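Color on the Bench

The dye kit sits in a drawer under the sink, in a box that once held printer paper. Jae-hoon Wang has taught the introductory bench course at Venamard for 15 years, and every group starts with that box. Inside are food colorings, a stack of plain labels, droppers, and a notebook with recipes in three different hands. Acids and solvents come later in the term. The first weeks are colored water.

"You can see what you did," Wang says. "If you spilled it, you can see that too."

Most working labs handle liquids that look like nothing at all. A buffer, a salt solution and a tube of tap water are hard to tell apart once they are in the rack, and the label is all there is to go on. A beginner who pipettes a clear liquid into another clear liquid has no way of checking the work by eye. A beginner who puts blue into yellow gets green, whether that was the plan or a mistake.

The equipment for the course is simple and has changed very little. There are glass beakers, tubes, a bowl or two, and racks to hold the tubes upright. Wang prefers clear racks. A painted wire rack costs less and takes more abuse, but it hides the bottom of the tube, and the bottom of the tube is where students need to look when they are working with small amounts.
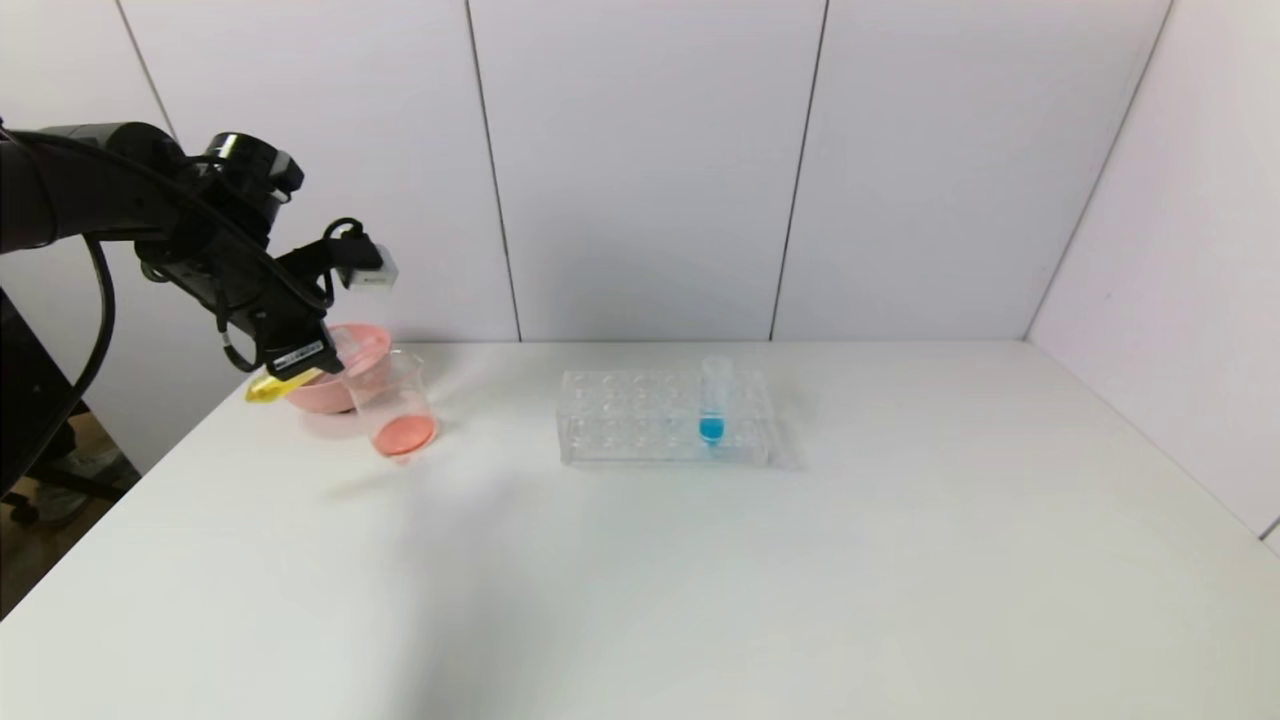 Blue liquid in a clear rack, with a glass beaker and a pink bowl nearby.

The bowl is for waste. Wang buys them in the housewares section, in any bright color the store has, and replaces them when they crack. Pouring off into a proper waste bottle is part of the course, too, but the bottle has a narrow neck and it makes people nervous in the first week. They learn on a bowl and move to the bottle when their hands have settled down.

Racks are a bigger expense. The school used to order from Kashyap, a small supplier that cut acrylic to size, and several of those racks are still in service. When Kashyap stopped taking short orders in March, Wang tried two replacements. The Prendik rack was well made, but the holes were a little tight, and tubes had to be pulled out with a twist. A student who twists a full tube will sooner or later wear some of it. The Zastolum rack had looser holes and a wider foot. Wang bought 5 of them for the teaching room and kept the Prendik for storage.

Acrylic needs some care. Alcohol wipes will craze the surface over time, leaving a web of fine cracks, and a rack that has clouded over loses the one advantage it had. Wang has the students wash them in lukewarm water with dish soap, rinse, and stand them on end on a towel. Paper towels are for the table only.

The tubes come in two shapes. Round-bottomed tubes are good for mixing and are easy to clean with a brush. Conical tubes come to a point, so a small volume gathers where it can be seen and drawn up. They also have to stay in a rack, and setting one down on a bare table is a mistake most people make once.

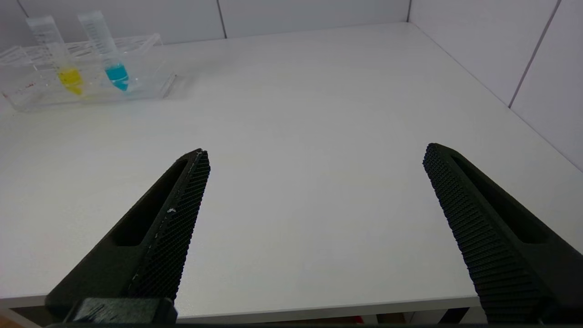 Yellow and blue are the pair Wang uses for the first real exercise. Each student gets both, and has to make a row of greens that runs evenly from one end to the other. It sounds like kindergarten work. It takes most of an afternoon, and the first attempts usually bunch up at the blue end, where a single extra drop overpowers everything else. The fix is to dilute the blue well before starting, which is written in the notebook on the second page and which few people read in time.

A red-and-yellow version follows, and it is harder. The oranges sit close together, and the eye is poor at ranking them. Students hold their tubes against a white surface and argue about which is darker. Wang lets the argument run for a while before bringing out the measured answers.

The benches are white for the same reason. The old tops were black, as they were in most school labs, and drops of dye vanished on them. Refitting the room cost 800 dollars per bench and took up most of the budget for the year. Stains are a nuisance now, the reds above all, and the tops get wiped down at the end of each session whether or not anything has been spilled.

At the end of the course the leftover colors go down the drain with plenty of water. The box goes back in the drawer, and whoever finishes a bottle writes its color on the list taped inside the lid.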